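# The Desk Gets Its Turn

I've moved house 2 times with the same philosophy of cleaning, which is that if you can't see it from the door it isn't dirty. Then I spent a month writing about small rooms for our October issue, and wow, do people have opinions about desks! Heather Merrick, who rents a one-room place on Sosa Street, told me she wipes hers every single evening before she lets herself sit down. I do mine when my sleeve sticks to it.

Still, I got the bug. A gray desktop is sneaky (it hides dust beautifully and then shows every smear once the light comes on), so I've become a folded-cloth person. You fold a striped cloth into a pad, lean on it with a flat hand and go side to side with the grain, and when one face gets grubby you flip to the next.

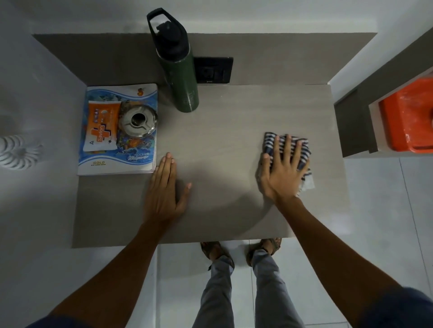

The bigger argument at my house is whether you clear everything off first. My mother would have had every last pencil on the bed. I'm a pile person myself: one notebook shoved to the left, soap and any stray metal bits on top of it, and the whole stack slides over in one go when you need to get at the spot underneath. It's quick, and a glossy cover wipes clean anyway. The water bottle goes to the back corner, far from the paper, and I still manage to knock into it more than I'd like.

Cloths are another thing I've gotten fussy about. Mine live in a plastic basket on the shelf beside the desk, close enough to grab without getting up, and I paid extra for the 100 percent cotton ones from Saden, which get softer and softer in the wash.
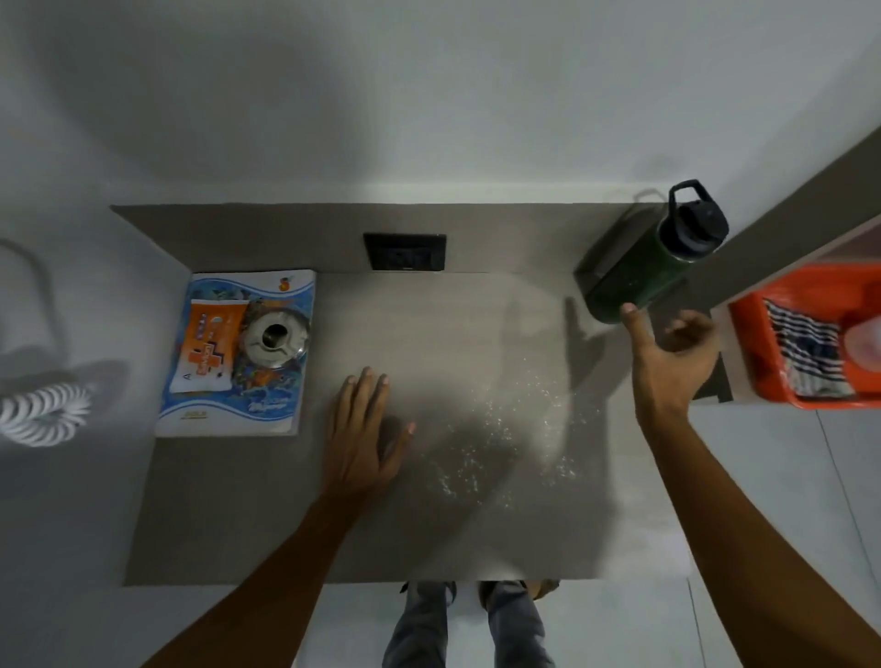 Merrick thinks my pile is cheating. She told me the stack only moves the dirt around, and that she'd take everything off, wipe from the back ledge forward, and put nothing back until she'd had her tea. I tried it for a week in May and kept losing my soap.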